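Pleat Retention in School Uniform Skirts After Repeated Home Laundering

Chaltu Teshome
Textile Technology, Term Project Report
April 2019

1. Background

Knife pleats in uniform skirts are set by heat and pressure at the factory. In polyester-rich cloth the setting temperature is high enough to change the fiber itself, and the fold is usually described as permanent. In blends with a large share of viscose or wool the fold depends more on the finish and weakens with washing. Parents see the result as a skirt that needs ironing every week. Manufacturers see it as returns.

The care label does not help much. It gives a maximum wash temperature but says nothing about spin speed, which in earlier coursework had a larger effect on creasing than temperature did. This project compared two skirt fabrics under the same wash program and varied only the spin.

2. Materials

Fabric K was a polyester and viscose twill sold by Kesov. Fabric B was a polyester and wool blend from Braltent. Both were bought as cut lengths and pleated in one batch by Shiferaw, a local pleating shop, using paper molds and a steam cabinet. Detergent was Iltness liquid without softener. Swatches were overlocked on all edges before washing to limit fraying.
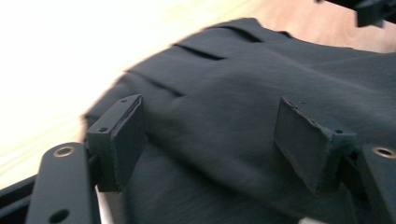 Dark colors were chosen for both fabrics because most uniform lists ask for them. This was a poor choice for measurement. Fold lines are hard to find on dark cloth under ceiling lights, and a side lamp had to be added after the first set of readings was thrown out.

3. Method

Each swatch was washed at the label temperature and spun at either the lowest setting or 1000 rpm. Swatches were line dried, then left flat overnight in the conditioning room. No ironing was done at any stage. The full series was 27 wash cycles, started in October and run in blocks between other lab bookings.

Pleat angle was measured with a protractor gauge at mid-length. A sharp pleat gives a low angle and a fully opened one gives 180 degrees. Readings were taken on 11 pleats per swatch and averaged. The outermost pleats were left out, as the overlocked edge pulls them open.

4. Results

Fabric K held its pleats well at the low spin. At the high spin the angle rose early in the series and then leveled off. Fabric B opened at both spin settings and did not level off before the end. The difference between spin settings was smaller for B than for K, which was not expected.

Random creases were a separate problem. They crossed the pleats at a slant, mostly on high-spin swatches, and survived drying. The gauge does not record them, although a wearer would notice them before any change in angle.

5. Finished garments

Swatches have no waistband. In a skirt the band holds the top of each fold closed, so most opening happens toward the hem. For this reason whole garments should be laid flat and checked along the lower edge — the upper part will nearly always look acceptable.
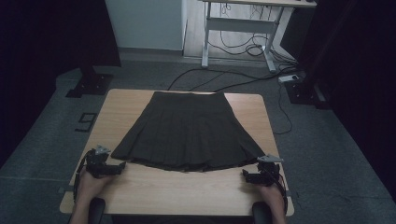 Figure 2. Dark knife-pleated skirt laid flat, with plain waistband and flared hem.

6. Limits and further work

Only 2 fabrics were tested, and each came from a single length, so variation between rolls is unknown. Water hardness was not controlled. Line drying also differs from what many homes do; tumble drying would probably lower the retention of both fabrics and should be tested next with the same gauge. A visual rating scale for slanted creases is needed as well.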